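Rendumham RV-6 Valve Record Player: Review
Reviewed by Hanyu Dai

Anyone who collects vocal group singles from the fifties ends up needing a machine that copes with worn 45s. Many were pressed loud, played on heavy pickups and stored without sleeves. A modern elliptical stylus tends to sit exactly where the damage is. The RV-6 is sold as a player for such records, and I used it for most of September in place of my usual deck.

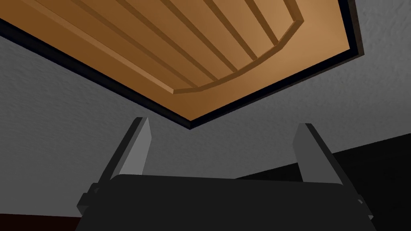
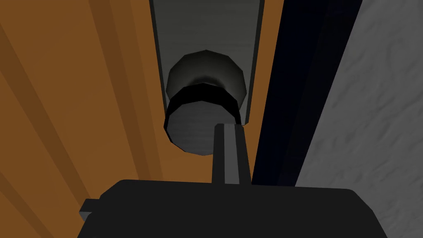

The RV-6 is a one-piece unit: turntable, mono valve amplifier and a single 8 inch speaker. It plays at 33, 45 and 78. Speed is changed by a lever beside the platter, and each speed has its own trim screw underneath. Mine ran slightly fast at 45 out of the box. A quarter turn of the screw put it right, and it has stayed there.

The arm is supplied with a Qiu mono cartridge. It is a true mono design with no vertical output, so a good deal of groove noise never reaches the amplifier. The standard conical stylus is a little wider than a stereo one and rides higher on the groove wall. On a badly worn doo-wop single, the lead tenor came through without the tearing sound I get on my own deck. The bass singer was less well served. Low notes have weight but not much pitch, and on slow ballads the bottom line blurs into the string bass.

A separate stylus is needed for 78s. It costs extra and the box does not make this clear.

Treble and bass controls are fitted, along with a three-position switch for older equalisation curves. The middle position suits most independent label singles from before the change to a common curve. The manual gives a table of settings by label, which I would treat as a starting point. Several of the entries are wrong to my ear, and small labels often used whichever mastering room was free.

Hum is low but not absent. It can be heard between tracks from a chair next to the unit and is gone at normal listening distance. The amplifier needs a few minutes before it sounds right.

I compared it with the Flollska Junior, which costs less and has a transistor amplifier. The Flollska is quieter and its speed is steadier. It also skipped on two warped singles that the Rendumham played through. For reissue LPs I would choose the Flollska. For original 45s I prefer the RV-6.

The line output is fixed level and taken before the tone controls, which is correct for transfers. I copied both sides of 6 singles through it with no trouble.

Price as tested: 315 pounds, stylus for 78s not included. Spares are handled by Grirkemach, who had the drive belt and the stylus in stock when I asked.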